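Open day at the Zapata hall: notes on a pick-and-place station

I took the early bus out to the Zapata building in March for the open day that Hoveo and Narnow put on together. It was my second visit. The first one, two years back, was mostly slides and a machine behind glass that had been stopped for maintenance. This time most of the stations were running, and you could stand close enough to hear the gearboxes.

Doors opened at 9 a.m. There was a sign-in table, a badge with the wrong company on it (I'm now from Fandby, apparently, and I have had one email addressed to me that way already), and a printed floor plan that didn't match the floor. The conveyor demo was where the coffee was supposed to be. The coffee was in the loading bay.

I'll skip the palletizer. It stacks boxes, it stacks them well, and the videos on the Hoveo site show everything I saw. The same goes for the label inspection cell, which was interesting for four minutes and then repeated. What I want to write up is the small bench station at the back, run by Narnow, where an arm with a two-finger gripper was moving wrapped candy between a tabletop and a bowl. It drew a smaller crowd than the palletizer and I learned more from it.

The setup is modest. One arm, a parallel gripper, a camera on the wrist, a plain gray table. The controller sat under the bench with its fan pointed at visitors' shins. The operator told us the task had been run 1036 times before the open day, and that the policy driving the arm had been trained on 900 recorded runs in which a person did the moving by hand control. I asked how many of those recordings were thrown out, and the answer was 69, nearly all for the same cause: the person paused too long above the table while deciding which piece to take.

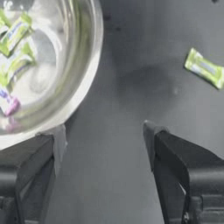 My main interest was the wrist view, which was mirrored to a monitor beside the bench. I work with fixed overhead cameras and tend to distrust anything mounted near the tool, on the grounds that the picture changes with every move and the calibration has to be right all the time. The counterargument was on the monitor. Both fingertips are in view along with the work, so the relation between pad and object can be read straight from the picture. At the moment I wrote down in my notebook, the left pad was right under the rim of the bowl, nearly touching it, with a green bar lying by itself on the table off to the right. An overhead camera might well have lost that clearance behind the gripper body. It is the sort of gap I usually find out about from the noise.

The stainless bowl deserves a paragraph. Polished metal is a poor background for vision work. It throws highlights that saturate the sensor and it repeats the color of whatever is put in it, so a purple wrapper gets a faint pink smear underneath it and the green ones tint the wall. With a classical color threshold you would be picking reflections by lunchtime. The operator said an early version did reach for them. Their fix was more recordings with the bowl moved around under different lights, and no change at all to the hardware. I would have changed the bowl. I said so, and was told that customers do not change their bowls.

The second problem is the wrapper. A candy bar in film has crimped ends that are flat and flexible, and the body in the middle is the only part worth gripping. If a finger comes down on a crimp, the bar rotates and slides out. The pads on this gripper are gray and capped over the tips, and according to the data sheet on the bench they are a soft compound at 70 on whatever hardness scale Narnow uses. The sheet didn't name the scale, so the number is not much use to me. I have emailed to ask.

Approach angle matters too. A bar lying at a diagonal wants the wrist turned to match before the fingers close. On the runs I watched, the arm did this turn late, close to the table, where I would have done it high up and come straight down. Late rotation means the fingers sweep an arc near the surface, and with neighboring objects that's asking for a collision. When I raised it, the explanation was that the people who made the recordings did it that way, so the arm does too. There is a lesson in there for anyone planning to record their own runs: decide on the approach first and write it down.

I timed nothing. Cycle time is the first question everyone at these events asks, and the operator had clearly answered it all morning. It is slower than a person and was not presented as anything else. A delta robot with a suction cup would also beat it easily on flat film, provided the product never changes.

I watched two misses. On one, a finger pushed the bar along the table and the arm opened, backed off and tried again without being told to. On the other it closed on nothing and carried nothing to the bowl, with complete confidence. A finger position check would catch that in one line of code, and I was surprised not to see one. The operator said it is on the list.

Practical notes for anyone going next time. Parking is on the north side, past the second gate. Bring ear protection if you plan to stand near the conveyor. The afternoon session is quieter and the staff at the benches have more time to talk. The Hoveo talk at 2 p.m. covered safety scanners and was better than its title.

I still have a page of notes on the scanner zones, to be typed up when I get the slides.

Comments (4)

gantry_left: We had the same trouble with reflective trays. Matte spray fixed it for a week, then the cleaning crew fixed the matte spray.

p_loop: Did they say whether the wrist camera is global shutter? Rolling shutter that close to the work would worry me.

Reply from the author: I asked, and the person at the bench didn't know. I've added it to my email about the pad hardness.

torquenotes: Agree on the late rotation. We re-recorded everything after finding the same habit in our own runs. Took a month.

Contact | Copyright, all text by the author | Back to top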